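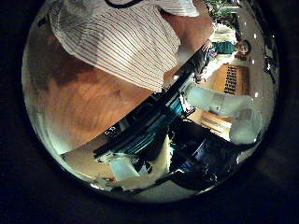

Striped cloth on the brown tabletop, Pultden Hall.

Pultden Linen Group
Minutes of the meeting held Sun 20 September

Present: Ilham Fahmy (chair), Loubna Bennani, Shaimaa Ashour, Urmila Rana (minutes)
Apologies: Hala Tazi

1. Previous minutes
The July minutes were accepted with one correction. The Drernen order was for tea towels, not napkins.

2. Striped tablecloths
Loubna reported that the striped cloths are to be folded in thirds lengthwise and then in half, with the hem on the outside. Folding them in quarters has left a hard crease down the centre. Shaimaa preferred rolling, but the shelves at Ouali Street are too shallow for rolls. Agreed to fold in thirds and look at it again after the spring lunch.

Urmila asked whether off-white cloths with the thin red and brown stripes should be kept apart from the plain ones. Agreed. They will have their own shelf, labelled on the front edge.

3. Laundry
Ploncombe Laundry has sent its new price list. Washing and pressing will go up from 1 October. Ilham will ask if they still offer a lower rate for unpressed items – we can iron the small cloths ourselves. Any cloth with a stain should be tagged before it goes in the bag.

4. Money
Balance at bank $3057. Hire income since the last meeting was $1889. The Drernen invoice has been paid.

5. Hire for the Pultden spring lunch
The organisers want 8 long cloths and have asked for a matching colour. We do not have 8 the same. Loubna to offer striped for the guest tables and plain for the serving tables.

6. Other business
The ironing board cover needs replacing. Shaimaa to buy 2.
Hala has the spare cupboard key and will bring it to the next meeting.

Meeting closed 4.10 pm.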